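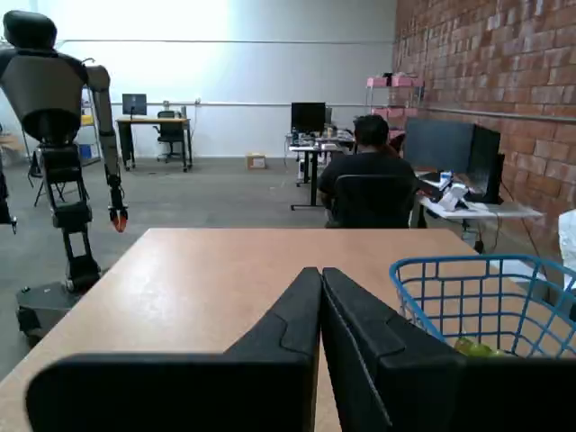
The town that mended its own clock

For as long as most people in Landeg can remember, the clock above the old corn market said twenty to four. Children learned to tell the time by every other clock in town, and couples arranged to meet "under twenty to four", which could mean any hour you liked.

It was Felicidad Mercado, newly retired from the bus depot and rather at a loose end, who first asked for the key to the tower. She climbed all 119 steps with a torch and a cheese sandwich, and came down covered in dust and quite in love. "I'd only gone up to have a nosy," she told me over a very large pot of tea, "and there it was, this lovely great thing, just sitting in the dark."

Her neighbour Tsutomu Nagano had spent his working life repairing sewing machines, and he reckoned a clock couldn't be so very different (he has since changed his mind!). Between them they spent the whole of one winter up there, with blankets round their knees and the radio on -- and a good deal of arguing about oil. 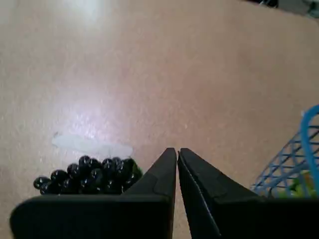

Striking the hour

The bell was another matter altogether. Rodrigo Herrero, who lives directly opposite, had grown fond of the quiet, and said so at some length. They settled in the end on silence from ten at night until seven in the morning, and Rodrigo now comes out on his step most days at noon to check it against his watch.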